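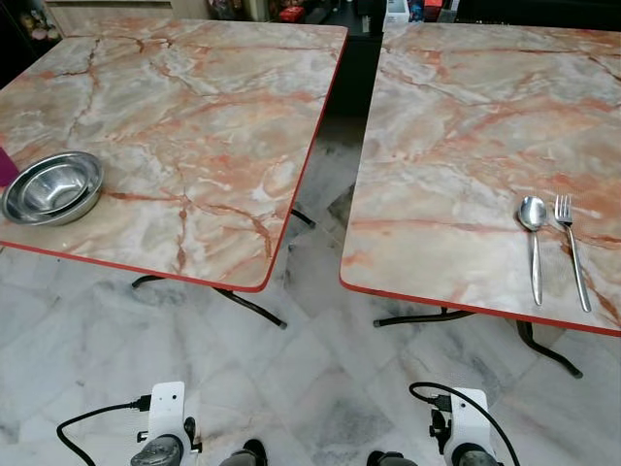
Stainless-steel bowl, spoon and fork on two folding tables, with the ends of both arms in the foreground.

Table clearing: where the two-arm machines have got to

Readers who followed the spring item on floor cleaning asked for the same treatment of table work. The request mostly came from people who run canteens and small guest houses, and the question was put in several forms that amount to one: can a machine with two arms be left with a table after a meal and be trusted to have cleared it when someone comes back?

The short answer for July is no. The longer answer depends on which part of the job is meant, and the parts have moved at different speeds.

The figures below come from the bench trials at Calado, run by Inês Teixeira and Rodrigo Lobo. The control software is Atach, trained on 2,000 demonstrations recorded by people moving the arms by hand. The scoring method is Plornora, which several labs now use and which is strict about what counts as finished. An item that is put down in the right place but upside down scores nothing. An item that is dropped and picked up again scores as a drop.

Cutlery on a flat top

Cutlery remains the hardest common object on a dining table. A fork lying on a hard surface gives a two-finger gripper very little to hold. The handle is thin and sits close to the table, so the fingertips have to come down almost to the surface before they close. Too high and they shut on air. Too low and they press on the table, the arm registers a contact force, and a cautious controller stops.

The usual way round this is to let the arm give a little in the vertical direction. The fingers touch the table lightly, slide inwards and close. It works on a firm table. On a folding table the top may flex under load, and a controller that has learned the feel of a solid bench will read that flex as something else. Lobo's note on this is brief: test on the furniture that people own.

Spoons are easier than forks by a small margin, provided the grip is on the handle. If the grip is near the bowl of the spoon, the item tends to rotate as it leaves the table. Long handles make this worse. The weight sits at one end, and a grip in the wrong place turns a level carry into a swinging one. Atach now looks for a point a little towards the head of the utensil, which has cut the rotation but not removed it.

When a spoon and a fork lie side by side, a further fault appears. The fingers need room to open, and the outer finger can catch the neighbour. Of the 287 cutlery runs in the current set, neighbour contact was the most common reason for a lost point, ahead of missed grips. Teixeira's remedy is to take the outside item first and approach from the free side. A person does this without thinking. The machine has to be shown it often enough for the habit to form, and shown it from both sides.

Shiny metal and patterned tops

Polished steel is a nuisance for cameras. A bowl with a bright interior carries a distorted picture of the ceiling, the lamps and the arm itself, and the picture shifts as the arm approaches. Depth sensors that rely on projected light return holes or false distances from such surfaces. Colour cameras do better, but they have to be taught to treat moving highlights as part of the object.

The table pattern matters more than expected. On a plain matt top, the outline of a fork is easy to separate from the background. On a glossy printed marble with coloured veins, a thin vein and a thin handle can look alike at low resolution, and the gloss adds reflections of its own. Early versions of Atach would now and then reach for a vein. The fault went away after patterned tops were added to the demonstrations, and it came back in a milder form when the room lighting was changed. The team now alters the lamps between sessions as a matter of course.

Cameras close to the gripper help, as they see the object at short range when the head view is blocked by the arm. They also bring cables. A cable that loops out from the wrist needs enough slack for full rotation and not so much that it sweeps the table. Thierry Besson, who maintains the arms, checks the loops at the start of each session and after any change of gripper. Cable drag has been logged as the cause of knocked-over cups on more than one occasion, and Plornora counts those against the machine like any other fault.

Bowls

A shallow steel bowl with a wide rim is, in handling terms, a friendly object. One finger goes inside the rim, one outside, and the lift is straight up. Success on empty bowls is high enough that Calado no longer runs them as a separate test.

Bowls with something in them are another matter. A grip on one side of the rim tilts the bowl as it rises, and anything liquid follows. Two-arm lifting solves the tilt and introduces the problem of keeping two arms in step. The present version can do it at a slow pace. Speed it up and the two wrists drift apart by enough to pull the rim out of one grip or the other.

Gaps, edges and reach

Clearing trials tend to be run on a single table. Homes and canteens often push two together, and the join is seldom neat. A gap between the tops creates several small difficulties at once. Sliding an item across is ruled out, so every transfer has to be a full lift. The two tops may stand at different heights. The edges may be rounded and trimmed in a way that confuses the software about where the usable surface stops.

There is also the matter of which arm does what. With the bowl on the left top and the cutlery on the right, the natural division is for the right arm to pick up the fork and carry it over. That takes the right arm across the middle, where the left arm may be waiting. A handover from one gripper to the other avoids the crossing but adds a step in which a slim, slippery object is held by two machines at once. Afonso Morais compared the two methods and found the crossing carry more reliable and the handover quicker. Calado uses the crossing carry for scored runs.

Items close to an edge are approached more slowly. A handle that ends near the rim of the table is simple to grip from the front, as there is open space for the lower finger, but a failed grip is likely to send it to the floor. Floor recovery is outside what the present arms can reach. A dropped fork stays dropped until a person picks it up.

Fingertips

Calado changed to Clekov fingertips part-way through the set. They are softer than the previous type and narrower at the end. Softer tips grip polished handles better and wear faster. The first pair lasted 541 closing cycles before the surface began to glaze, and grip losses rose from that point. Results from the two types are reported separately and should not be added together.

Washing the tips between sessions gives back part of the grip. Grease from food takes it away again. All of the bench figures come from clean, dry cutlery, and anyone comparing them with conditions in a working kitchen should allow for that.

Time taken

A practised person clears a setting for one in a few seconds. The machine takes roughly 3 minutes for the same setting, most of it spent slowing down before contact. For a guest house this need not matter if the work can be done while the room is empty. For a canteen at midday it rules the machine out.

Supervision is the larger cost. Fernanda Seixas keeps the stoppage log and sorts entries into those the machine cleared by itself and those that needed a hand. The second group is still large enough that somebody has to remain within call. Until that changes, the labour saved at the table is spent standing near it.

What to expect next

The next set will use filled bowls, mixed cutlery from more than one maker and a cloth on one of the two tables. Cloth is expected to lower the scores. It rucks up under the fingers and hides the edge, and a fork tine can catch in the weave.

Stacking plates has been put back again. Wiping down is being tried on a separate bench with a sponge held in a fixed clamp, and will have its own item once there are scored runs to report.

Readers with a table they would like considered for the furniture list may send its dimensions, the type of top and whether the legs fold. Glass tops are not being accepted at present. Bench visits are on Tuesday afternoons by arrangement with Teixeira, and closed shoes are required.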